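Search this manual Enter keyword Go

Livell Bench Air and Water Kit
Section 4. Fitting the reinforced hose 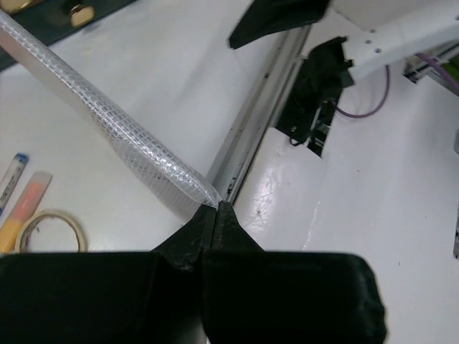
4.1 Before you start

Use only clear hose with braided reinforcement. Plain clear tubing is not rated for this kit and will swell at the clamp. The hose supplied with part no. 369 is cut over length and must be trimmed to suit the bench.

You will need:
- hose cutter or sharp knife
- two Kester band clamps
- flat screwdriver
- clean, dry cloth

4.2 Trimming

1. Shut off the supply and bleed the line.
2. Lay the hose along the bench in its final run. Do not pull it straight; leave the natural curve.
3. Mark the cut 18 mm past the end of the barb.
4. Cut square in one pass. Do not saw.
5. Check the cut end. Loose strands of mesh must be trimmed flush with the wall.

NOTE: Hose that has been stored under weight may be flattened near the end. Cut back to where the bore is round. If the remaining length is under 496 mm, fit a new piece.

4.3 Connecting

1. Slide the clamp over the hose, screw facing up.
2. Wet the barb with clean water. Do not use oil or grease.
3. Push the hose on with a slight twist until it meets the shoulder.
4. Set the clamp midway along the barb and tighten until the band just marks the wall.
5. Repeat at the outlet.

CAUTION: Do not overtighten. A clamp that cuts into the outer layer will expose the mesh, and the hose must then be replaced.

4.4 Routing

Keep the hose clear of sharp extrusion edges. Where it runs beside an aluminum rail, fix it with a Plusden clip every 100 mm. Do not press the hose into the rail groove.

4.5 Leak check

Open the supply slowly and inspect both clamps. Retighten a quarter turn if needed. Check again in the first week of use, then every April.

Revised July 1, 2018. A. Kowalczyk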